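06/05/2026
By Marites Malabanan

Bañez has sold desks from Jerkarville for 18 years and swears by the one-basket rule. One wire basket, one bottle, bare wood. "People work better," he says. I asked who had measured it.
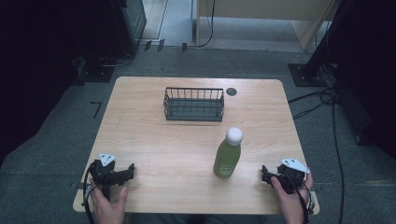

Poltance disagrees – a clear desk, she told me, only means a full drawer.

Bañez shrugs. "So empty the drawer." His survey had 237 replies, all from customers, and I said so. "Fair," he says.

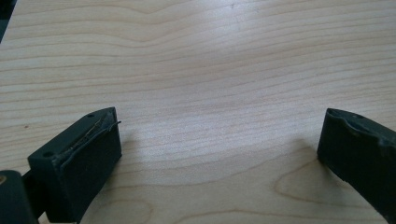 He is on firmer ground with the wood. "Pale tops show every crumb, so you wipe them." Perhaps. Mine shows every crumb and I don't.
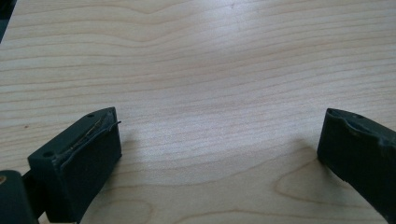

Pale wood with a wavy grain.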